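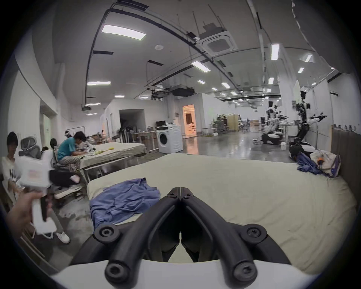
Household textile waste is usually measured at the point of collection, when garments have already been sorted, bagged and handed over. This report considers the earlier stage, in which a person decides whether a garment will be kept, mended, passed on or thrown away. Much of that decision takes place on an ordinary covered table, where a crumpled blue garment may lie on a beige cloth with a cream-coloured bag at the far corner, and where no record of the outcome is kept. The project set out to make such a record in a small number of homes and to compare it with what residents said they did.

Background

Earlier coursework by Yaa Ayaaba and Kwabena Kpodo had found that residents of the Annan estate gave very different answers when asked how often they discarded clothing. Some counted only items placed in the general bin. Others included clothing given to relatives or cut up for cleaning cloths. The present group agreed to treat these as separate outcomes, and to keep mending as a category of its own even where the repair had not yet been carried out.

Method

Letters were delivered to 200 addresses in October. Replies agreeing to take part were received from 29 households. Each was given a printed diary sheet and asked to enter every garment considered for removal from the wardrobe, with the type of garment, its main fibre where the label could still be read, and the decision reached. Dinesh Munasinghe prepared the sheet and tested it with two households before it was issued. Wouter Dijkstra checked the returned sheets against the coding guide – a task that proved slower than planned, as handwriting varied and several residents used one line for a whole bundle.

Results

The diaries contained 415 usable entries. Knitwear and children's clothing were the garments most often passed on to another person. Socks and underwear were almost always thrown away. Trousers were the garment most likely to be set aside for mending, commonly for a broken zip or a worn hem, although few diaries recorded the repair as finished by the end of the period.

Limitations

The households chose to take part and may have had a stronger interest in the subject than their neighbours. Fibre content was missing from many entries for older clothing. The diary may also have changed behaviour, and one resident wrote in the margin that she had kept a coat in order to avoid filling in the line.

Further work

The group recommends a second diary period in spring, when winter clothing is put away. Dela Dankwa has revised the sheet to include a column for the date of any repair.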